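Dilter Issues Revised Setup and Service Procedure for Wakach Bench Transfer Cell

SKERNECK, July – Dilter has released a revised setup and service procedure for the Wakach cell, a bench-mounted arm and gripper used to move small parts between open containers. The procedure replaces the commissioning notes supplied with earlier units and applies to all cells now in the field.

The main change is the order of work. Containers are now placed before the arm is referenced. The bin and the tray are set side by side on the work cloth, and the gripper is brought over each in turn at low speed. Clearance is checked at the rim of the bin first. If the gripper touches the rim at any point, the pick height is raised and the check is repeated from the start.

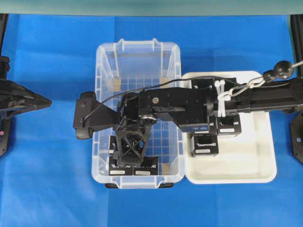 Cable routing is covered in a separate section. Cables near the wrist are to be tied so that the joint can reach both ends of its travel without pulling. Ties are inspected every 24 hours of running time during the first month and at each scheduled service after that. A tie that has moved is cut off and replaced, never slid back into position.

Scheduled service is due every 4,000 transfer cycles. It consists of 17 steps, beginning with power isolation and ending with a reference run. Technicians check the link screws for torque, turn the gripper joint by hand to feel for play, and wipe the gripper before refitting any guards. Dilter puts the time needed at about 69 minutes for one trained person.

Joint bearings are no longer to be greased on site. Units with noticeable play should be returned to the Wei service center in Skerneck, which also holds replacement grippers and cable sets.

The revised procedure is supplied with new cells. Existing customers can request a printed copy through their usual Dilter service contact.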